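Rapport d'évaluation du service Flurko

Madame la Directrice,

J'ai l'honneur de vous remettre le présent rapport, établi le 26 septembre 2020, relatif au service de pliage automatisé Flurko, proposé à notre maison par la société Voltau. Le contrat soumis à votre signature porte sur 2 postes pour une durée de 4 ans.

L'essai fut conduit à la lingerie par Mme Meifang Zeng. M. Kobina Wumbei, entré dans la maison bien avant moi, avait demandé à y assister et garda son manteau. Au registre figurent 3601 pièces traitées depuis avril, dont presque 2 pour cent durent être reprises à la main. L'article 7 du contrat nomme ces reprises « hésitations ».

M. Wumbei contesta le terme. Selon lui, la machine n'hésitait pas : elle retenait le linge. Il pria Mme Zeng de consigner que les pièces reprises venaient toutes de l'armoire de feu Mme Khurana, ce qu'elle fit, après vérification des étiquettes.

Vues rapprochées, poste de pliage :
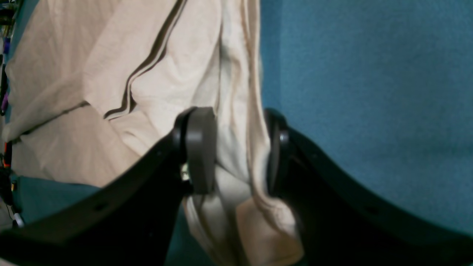
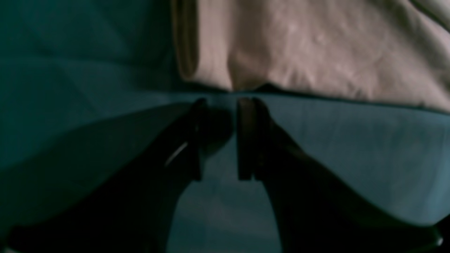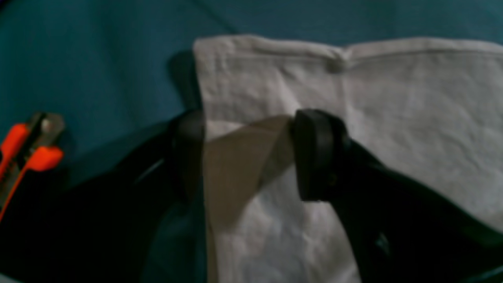
Interrogé par courrier, le représentant de Voltau, M. Fiifi Akolgo, répondit que le service ne conservait aucune mémoire des tissus et que l'option correspondante n'était pas comprise dans l'offre. Il en joignait le tarif.

Je recommande la signature, sous réserve que l'armoire de Mme Khurana demeure fermée. M. Wumbei a demandé à en garder la clef. Je la lui ai remise contre reçu.

Mabli Pritchard, intendante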